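Notebook, handheld rig bench – the stuck block and what came after
December, started writing at 4:10 pm

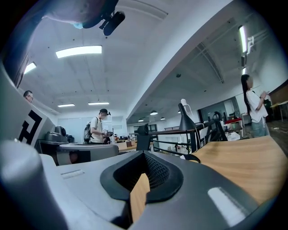
Photo: bench notebook, Cerkuvari workshop. Wooden block in the gripper, second gripper overhead.

I'm putting this down while it's fresh, and I'll apologize now to whoever reads it later for the length. Lino says my entries read like letters to my grandmother, and he may be right, but she always wrote back.

The short version for Evaristo: the left handheld gripper held on to a block after the release command, I put my fingers somewhere I shouldn't have, and the jaw moved. No injury beyond a pinched fingertip and some pride. The unit is tagged out and on the shelf by the compressor. Please don't borrow it, even for a minute, even for the demo.

Now the long version. We were on the block series, the one where you pick up a tan block, carry it across the honey-colored table, and set it down upright. Getsemaní had done the morning set and handed over to me after lunch with the log at episode 369. She mentioned that the left unit felt "a bit sleepy" on release. I wrote that in the margin and then, I'm sorry to say, carried on as if I hadn't.

Up through episode 400 it was fine, or fine enough. The release was slow once or twice and I blamed my own thumb. At episode 416 the block went in upright, flat face toward me, and stayed there. I let go of the trigger all the way. Nothing. Squeezed and let go again. Nothing. The status light on the Holub driver board was still green, so as far as the software was concerned the gripper was open and everybody was happy.

What I should have done is in our own sheet, in Xóchitl's nice clear handwriting: set the tool down, pull the power, wait, then touch. What I did was reach in with my right hand and wiggle the block. It came up perhaps the width of a pencil, the load came off the finger, and the drive caught up with all the commands it had been saving. The jaw opened, then closed, then opened again. The middle one is the one that got me. I said a word that I hope isn't in the audio track.

I powered down at the wall, ran my finger under the cold tap, and went to find Evaristo, who was very kind about it and made me sit down for a while.

What we found with the shell off:

The return spring on the left side had hopped out of its seat and was lying against the housing. It was still doing a little work, enough to look healthy when the gripper was empty.

There was wood dust packed into the slide, fine as flour. The blocks are soft and shed at the corners. Lino cleaned it out with a brush and got a surprising little heap.

The motor current had been creeping up since the morning. It's all there in the log if you plot it, a slow hill starting well before 400. We record it and we don't look at it, which I'd like to change.

The command queue is the part that bothers me most. When the drive stalls, the Wuveck firmware keeps the trigger movements and plays them back once it can move. I had always assumed it threw them away. Getsemaní assumed so too. Lino thought he remembered a setting for it, and spent a good hour looking, and there is one, and it was off on the left unit and on for the right. No idea how long it has been that way. I checked my older pages and there's nothing about it, so that's my homework.

We tried it again with the cover off, a foam strip in place of a finger, and the queue setting still off. Held the trigger down, blocked the jaw with a wedge, worked the trigger a few times, pulled the wedge. Same quick open-close-open. Then we turned the setting on and did the same thing 29 times. It stayed still every time until we pressed the trigger again. I feel better about that, but I don't want to call it fixed until the new spring is in.

To do:

Order springs from Usberg, enough for both units and a couple extra. (Me, tomorrow morning.)
Compare every setting between left and right, on paper, two people. (Lino and Getsemaní)
Stop the run if the motor current climbs over the limit. Xóchitl has offered to write it.
Brush out the slides at each handover.
Mark episodes 369 to 416 as suspect on the left side. I don't think we need to delete them, but the release timing can't be trusted.
Tape a copy of the power-off sheet to the bench itself.

Getsemaní, thank you for the warning, and next time I'll listen the first time. Finger is purple but bends fine.

– Natalia Montes

Added 6:30 pm: Lino found a second loose spring, right unit this time, still in its seat but only just. Both are tagged out now.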